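当サイトでは、閲覧状況の把握と表示の改善のためにCookieを使用しています。「同意する」を押すか、このまま閲覧を続けると、Cookieの使用に同意したものとみなされます。　同意する　設定を変更

Plitum フォームプレート用ヒートカッター「Starkaner」

コスプレの造形をやっている人なら、EVAフォームの切り口で一度は泣いたことがあると思います。カッターの刃を新品に替えたばかりなのに、厚みのあるところで断面がガタッと波打つ、あの感じ! Starkanerは、あの断面をきれいにしたくて作った卓上型の熱線カッターです。鎧の肩、すね当て、兜の頬当てまで、曲線の多いパーツを続けて切る人に使ってほしい一台です。

熱線はテーブル面から垂直に立ち上がっていて、両手でフォームを送りながら切ります。糸のこ盤を触ったことがある方なら、最初の一枚から戸惑わないはずです。アームのふところは176ミリ。胸当ての半身を回すには少し窮屈ですが、前腕や肩のパーツならたいてい余裕で向きを変えられます(大きな背中のパーツは、中心線で分けてから切るのがおすすめです)。

温度は3段階。「低」は薄いフォームの細かい模様用、「中」が普段使い、「高」は厚物用です。試作のころは無段階のつまみだったのですが、テストをお願いしたRefilwe Ngcoboさんから「前回どこに合わせたか、毎回忘れる」と言われて、カチッと止まるスイッチに変えました。左右一組のパーツを別の日に切っても同じ設定に戻せるので、これは本当に変えてよかったところです。
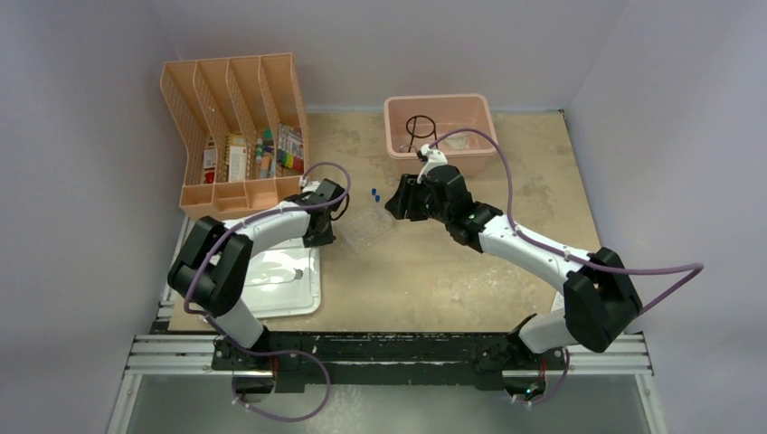 テーブルは左右に傾きます。鎧づくりで地味に時間を食うのが、パーツ同士を突き合わせるための斜め切りですよね。角度を決めてノブを締めたら、あとは線に沿って送るだけ。肩の丸みを作るダーツも、左右の断面がぴたりと合います。合わせ目が合えばパテもやすりがけも減って、そのぶん塗装に時間を回せます。塗装が好きな人にはたまらないと思います!

旧型のVoroをお使いの方へ。替え線はそのまま共通で使えますが、平行ガイドは溝の幅が変わったため取り付けられません。Voro用のガイドは在庫があるかぎり販売を続けます。

■仕様
ふところ:176ミリ
切断できる厚み:16ミリまで
温度設定:3段階
テーブル:左右傾斜式、目盛り付き
対応素材:EVAフォーム、発泡ポリエチレン、発泡スチロール
付属品:替え線5本、平行ガイド、円切りピン、六角レンチ、型紙「はじめての籠手」

塩ビ系の素材と、成分のわからないフォームは切らないでください。作業中は必ず換気をして、髪の長い方は後ろでまとめてください。熱線はスイッチを切ってもしばらく熱いままです。片付けはお茶を一杯飲んでからどうぞ。

■使い方のコツ
フォームは押し込まず、線が溶かしていく速さに手を合わせます。断面に細い糸を引くようなら送りが遅いか、温度が高すぎます。反対に線が後ろへたわむときは送りすぎです。きつい内カーブの途中では手を止めず、外側に大きめの逃げを取って、二回に分けて切るほうがきれいに仕上がります。型紙の線はボールペンより銀色のペンが見やすいです。黒いフォームだと特に差が出ます。

接着する前に、断面の表面だけ軽くやすりを当ててください。熱で締まった面はつるっとしていて、そのままだと接着剤の乗りが悪くなります。番手は細かめで十分。何度かなでるくらいで大丈夫です。

■使っている方から
「翼の羽根を延々と切りました。5枚重ねた型紙がばらばらになるまで使いましたが、最後の一枚まで断面がそろっていて感動です。カッターだったら途中で投げ出していたと思います」(Palesa Masilelaさん)

「傾斜テーブルの目盛りがもう少し大きいとうれしい。それ以外は満足で、兜を作り直したくなって、もう型紙を引き直しています」(Wai-kit Kanさん)

目盛りについては同じご意見をほかにもいただいたので、太字の貼り替えシールを用意しました。すでにお持ちの方にも無料でお送りします。問い合わせ欄に「目盛りシール希望」と書いてください。

■型紙について
付属の「はじめての籠手」は、設計担当のHenrike Hamannが自分の最初の衣装から起こしたものです。手の甲、手首、前腕の各パーツに分かれていて、斜め切りと内カーブの練習がひととおりできます。続編のすね当て「Rampersad」は7月に公開予定です。膝まわりの曲線がかなり凝っていて、今ちょうど試し切りの最中なのですが、膝を曲げても隙間が目立たないところまで来ました。早く見せたいです!

■お届け
次回分の発送は4月8日からです。替え線のみのご注文は随時発送しています。修理のご相談は、型紙の持ち込み相談と同じ窓口でHolger Fjeldがお受けします。線の張りが弱くなった、スイッチの手応えが変わった、といった小さなことでも遠慮なくどうぞ。

新しい型紙と再入荷のお知らせをメールでお届けします。メールアドレスを入力して「登録する」を押してください。配信はいつでも停止できます。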